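Filling in your visa application form

Set aside an hour and have your passport, school letter and travel dates beside you. The form times out after 30 minutes, so save each page as you finish it.

1. Enter your name as it appears in your passport, middle names included.
2. List every job and school from the past five years. Leave no gaps – write "unemployed" if you were.
3. Give the address of your first host. Hudow applicants going to Pliltasmont should use the office address in their welcome pack.
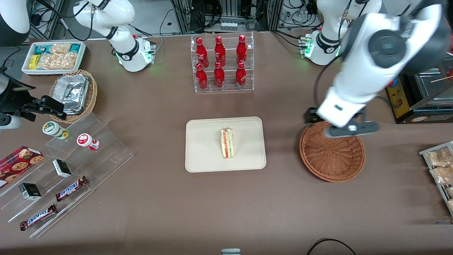 Snacks, drinks and a woven basket.

4. Upload your photo. It must be less than six months old, without glasses.
5. Check all answers, then sign with your passport number.

Print the confirmation page and keep the barcode flat. You will need it to book an interview – April slots go first. 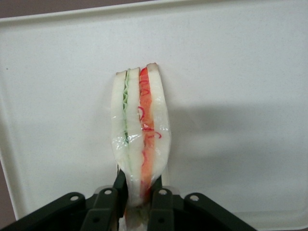 Sandwich on white bread.

If you spot a mistake after signing, write to Ornella Longo before your interview. Include your application number and the page to be corrected.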